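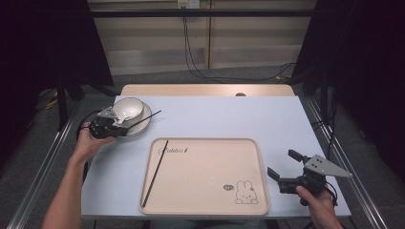

Tray, bowl and chopsticks on a tabletop.

About Clenska

Clenska is an independent sleep and meal-timing research company. We design and run studies on how the hours at which people eat affect how they sleep, and we publish the methods and results of every study we complete, including those with no measurable effect.

The company was set up to do one kind of work. Most sleep studies record what participants eat only as a daily total. Our protocols record the start and end time of each meal, the gap between the last meal and lights out, and the number of times a participant wakes during the night. These records are kept together from the first day of a study to the last.

What we do

Our work falls under two programs.

Filten is our home monitoring program. Participants wear a wrist sensor at night and keep a meal log during the day. A standard Filten study runs for 30 nights. The first nights are used to establish a baseline and are reported separately. Participants keep their usual bedtimes unless the protocol states otherwise.

Clarkorau is our residential program. Participants stay at our sleep unit, where meals are served on a fixed schedule and light levels are controlled from 6 p.m. until waking. Breathing, heart rate and brain activity are recorded overnight. The unit closes each February for equipment calibration and reopens when all recording channels have passed inspection. 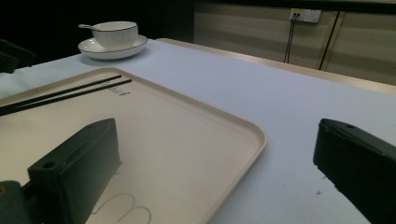
The two programs use the same definitions. A meal is any intake above a set energy threshold, and drinks with calories are logged as intake. A waking is any period of wakefulness longer than the minimum set in the protocol. Using one set of terms allows home data and residential data to be compared without conversion.

Our records

The Clenska archive holds 2963 participant records collected across 54 studies. Of these, 367 are from residential stays – the remainder are from home monitoring. Records are stored without names or addresses. Outside researchers may apply for access to the archive, and applications are reviewed on the basis of the research question, the analysis plan and the security of the applicant's systems.

How we are funded

Clenska is funded by research contracts and by fees for archive access. Sponsors may comment on a study design before enrollment opens. They have no access to results before the analysis is locked, and they have no right to delay publication. The sponsor of each study is listed on the first page of its report.

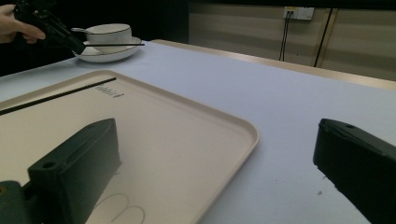 Contract terms are the same for all sponsors, whatever the size of the study. We do not sell supplements, devices or diet plans, and we do not license our name to companies that do.

Where we work

Our offices and the sleep unit share the Coşkun Building. Data processing is on the ground floor and the bedrooms are on the upper floors, away from the street side. Visits to the unit are by appointment only.

Taking part

Adults who wish to join a study can complete the screening form on our Participate page. Shift workers are eligible for some Filten studies but not for residential stays. Our studies do not provide diagnosis or treatment – anyone with a sleep problem that affects daily life should speak with a doctor.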